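Search this site Search Go Clear

pukulitz-counter / README

Pukulitz Counter: a small pile of arm recordings from our shared shop

34 shares 6 comments

Hi! I'm Hiba Azar, and I've been using my evenings at the Pandale workshop to teach a big arm to put small things in a bowl. The project is called Pukulitz, after the name on the box the first set of bolts came in, and this repo is where all the recordings ended up. If you're building something similar at home or in a shared space, help yourself. If you're looking for a polished benchmark, you'll be annoyed by the second folder.

What's in it

There are 102 recordings in total, and 2,278 still frames pulled from them that I labeled by hand (mostly in November, mostly with a blanket on). Each recording is one attempt at one small chore on the counter: pick up the ball, put it in the bowl, move the bowl over, pick up the grate and so on. The arm is driven by a person the whole time. There's no policy running in any of them. Training one is the next job and it'll get its own repo.

Folders are laid out like this:

runs/ - one folder per attempt, with joint positions, gripper opening and video
stills/ - the labeled frames
labels/ - one text file per still, object name and outline
rejects/ - the 18 attempts that went wrong in ways I found interesting
scripts/ - the reader, the trimmer and a plotter that needs some love

Those 18 rejects are part of the 102, so please don't add them on top. I got that wrong in the first version of this file and Tayla Ellery opened an issue within the hour (thank you Tayla, sorry Tayla).

The counter

I wanted something kitchen-ish but low enough that the arm could reach all of it from one mounting spot. So it's a narrow white worktop with a round sink let into it, and the arm comes in from the side. The things on top are whatever gives the gripper a different kind of trouble. Shiny metal with gaps in it, a round thing that wants to roll away, a bowl with a rim you can pinch if you come at it straight.

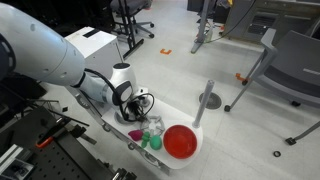 Gripper over the platform, with the grate, the green ball and the red bowl laid out beside it.

The grate is my favorite and also the one I curse at most. It has five spokes and you'd think that means lots of places to grab, but half of those grabs lift it at a tilt and then it swings. In the labels it's called "star_grate" up to the rename and "grate" afterward. The reader script treats them as one thing, so use the reader if you can. If you're parsing the text files yourself, merge them first.

The bowl is simply "bowl". The ball is "ball_green". The small lobed green one is "lobes", which was a placeholder that stuck, and the pink faceted one is "gem". I know. Eusebio Flores voted for "pink_thing" and I'm still glad I held out.

Not every object shows up in every run, and positions aren't fixed. I moved stuff between attempts without writing down where it went, so if you need starting positions you'll have to get them from the first still of each run.

Getting it running

You need Python and a video library that can read ordinary files, nothing fancy. Clone the repo, go into scripts, and run read_run.py with the name of a run folder. It prints the chore name, the length and whether the attempt was marked good. Add --plot if you want the joint traces, and please don't look too closely at the axis labels.

The trimmer (trim.py) takes off the dead time at the start and end, when whoever is driving is settling in and the arm is just hanging there. It works on gripper movement only. For the chores where the gripper starts closed it sometimes bites off too much, so pass --keep-head for anything in the "push" group.

Joint readings come through a little Fivine logger board that writes one row each time all the joints have reported. Video has its own clock. I line them up at the first gripper close, and that's good enough for what I'm doing, but there's drift on the long runs and you'll see it if you overlay the two. Rocío Cusi has a branch with a better alignment that uses both ends of the run. I haven't merged it yet because it breaks the plotter, and I like the plotter.

Cables, again

Most of my build time went into the cable. The thick black one has to follow the arm all the way down, and it has opinions about every pose! Too tight and the wrist joint stalls partway through a turn; too loose and there's a big lazy loop right where you want to see the gripper. I've had it clipped, strapped, wrapped in spiral tube and briefly tied up with a shoelace. At present it's loose with a loop, and the loop blocks the view of things in a good number of stills. Those are tagged "occluded" in the labels. Don't throw them out straight away, though. They're the ones I most want a detector to cope with.

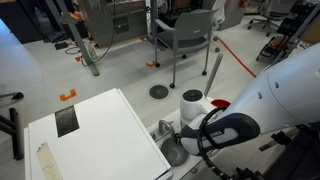 Can I use a smaller arm with these recordings?
The stills and labels will work fine with any arm, but the joint files won't carry over, so you'd need to work from the gripper position instead and redo the motion for your own joints.

The sink group

Runs in the "sink" group are the ones where the gripper has to work near or above the basin. They're shorter and the driving is more careful, mainly because I was nervous about the faucet. It's a curved metal one and the wrist can get to it easily if you forget it's there. There are three kinds of chore in that group: lift over the basin, lower into the basin, and carry from one side to the other. I didn't run any water for these.

Reflections inside the basin confuse the outline tool something awful. I fixed the outlines by hand where I noticed, and I'm sure I missed some. If you find one, open an issue with the still's number and I'll sort it out.

Known problems

- The gripper opening is logged in raw steps. Divide by the value in config.txt to get a fraction.
- A few runs have two chores back to back, where the driver got keen and kept going. They're marked "double" in the notes column.
- Fatima Obi drove most of the "push" runs and she's much smoother than me. If your model learns to tell the two of us apart, that's real.
- The Hettiarachchi fingers (the printed ones, files in scripts/fingers for some reason) went on partway through. Earlier runs use the plain ones. The notes column says which.

License and thanks

Use it for anything you like, and keep this README with it if you pass it along. Thanks to Tayla, Rocío, Eusebio and Fatima for driving, relabeling and putting up with me talking to the arm.

Pull requests are welcome. For questions, issues are better than email, and I usually get to them after 9 p.m. once the shop has quieted down.

34 shares 6 comments Leave a comment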